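News > Household > Product safety

Nudora widens glass lid exchange after lid tests at Ekinci laboratory

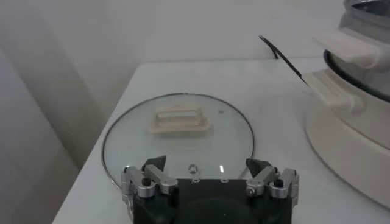

Cookware supplier Nudora has extended its exchange programme for tempered glass pan lids to cover a second production batch, following a set of thermal shock tests carried out by the Ekinci materials laboratory. The programme now covers 1,904 lids sold through Bunanico stores and the retailer's website. It applies to the lid only; pans sold in the same set are not affected and can be kept in use with a replacement lid.

The first batch was withdrawn in the spring after customers reported lids breaking on the hob or shortly after being lifted off it. No injuries have been recorded. The second batch was made on the same line at the company's Zovside plant but with glass from a later delivery, and Nudora had at first treated it as sound. The laboratory was asked to confirm that view and did not.

Ekinci took 30 lids from unsold stock in the second batch. Each was heated in an oven, held at temperature and then lowered into cold water, with the procedure repeated until the lid broke or the full series was complete. Of the 30 lids, 14 broke before the end of the series. In most of these the break began at the edge of the hole drilled for the handle screw. In 2 cases it began at the outer edge, under the metal rim.

Tempered glass is made by heating the finished shape and cooling its surfaces quickly with air. The outer layers set first and are then squeezed as the inside cools and shrinks, which leaves the surface in compression and the core in tension. A lid in this state resists knocks and sudden changes of temperature much better than ordinary glass. All holes must be drilled and their edges smoothed before the heat treatment. A rough edge or a small chip at a hole gives a crack a place to start, and the stored stress will then carry it through the whole lid at once.

According to the laboratory's report, the holes in the failed samples had been drilled with a worn tool and the edges had not been fully ground. The depth of the compressed layer was within the specification. The report therefore places the fault at the drilling stage and clears the furnace.

"The tempering was done correctly, but on a part that should already have been rejected," said Serpil Dağdelen, who led the tests. "The edge finish at the handle hole was poor and it varied from lid to lid. Inspection by eye from the top side would miss it, as the washer covers the area once the handle is fitted."

Dağdelen added that overtightening of the handle screw was examined as a possible cause and set aside. The torque on the unbroken lids was measured and fell within the maker's limits — slightly on the low side in several of them.

Nudora said that drill bits at Zovside are now changed at a fixed interval and that holes are checked under magnification before the glass goes to the furnace. Lids made since the change carry a dot after the batch code. The code is printed on the underside of the handle washer and can be read through the glass when the lid is turned over. Affected lids have a code beginning with Z and no dot.

Owners of an affected lid are asked to stop using it and return it to any Bunanico store. A receipt is not required. Lids that have already broken can be exchanged on the strength of a photograph of the washer, and the glass itself should not be posted. Customers who bought online will be contacted by email and sent a prepaid label. Replacement lids are expected in stores in September, and a refund is offered to those who do not wish to wait.

The laboratory's report also repeats general advice on the care of glass lids. A hot lid should be set down on a dry cloth or wooden board and left to cool before washing. It should not be placed under a running tap straight from the hob or rested on a wet worktop. A lid with a visible chip or deep scratch should be thrown away even if it seems firm, as tempered glass can fail some time after the damage was done. Abrasive pads are best avoided, particularly close to the handle and the rim.

Bunanico has taken the remaining stock of the second batch off sale. Its helpline for the exchange is open every day except Sunday, from 9 am to 5 pm.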